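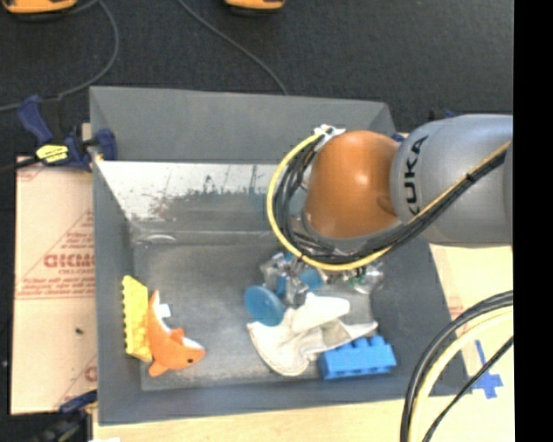

Figure 2. Mixed small items in a gray tote.

4.2 Do color names survive translation?

Earlier work on household color vocabulary takes it for granted that speakers share a boundary between orange and its neighbors, and that any disagreement is noise. We doubt this. The Plomholm word lists, which are still cited as the main support, were collected with printed color chips under shop lighting, and a chip has no fins, no bristles and no history of being called anything. Everyday objects come with names attached. The toy fish in Figure 2 is orange with a white belly, and the brush beside it is yellow, yet a speaker who has learned that goldfish are "gold" or "red" may carry that word over to the toy without looking at its color very hard. Whether this counts as a color judgment at all is a question the Plomholm authors do not raise.

We asked 361 adults in Assunção and 233 in Prilgate to name the colors of familiar objects, first from the spoken name of the object and later from the object itself. If color terms simply track what people see, the second answer should be steadier than the first. In Prilgate it was. In Assunção the two answers agreed so often that we suspect many people were repeating themselves, and the short break between tasks — up to 4 minutes — gave them little chance to forget.

Garkidus, the coding scheme used in most of this literature, would score both groups as equally consistent. That seems to us a fault in the scheme. It rewards a repeated word and has no way to mark a person who hesitates, offers "orange," and then takes it back. Our transcripts contain many such reversals, and most of them would vanish under the standard rules.

None of this shows that the shared boundary is absent. It may well exist for printed chips. We would only say that the evidence for it in ordinary talk is thinner than the citations suggest, and that the Prilgate result, taken alone, should not be used to fill the gap. The two towns also differ in schooling and age, which we take up in the next section.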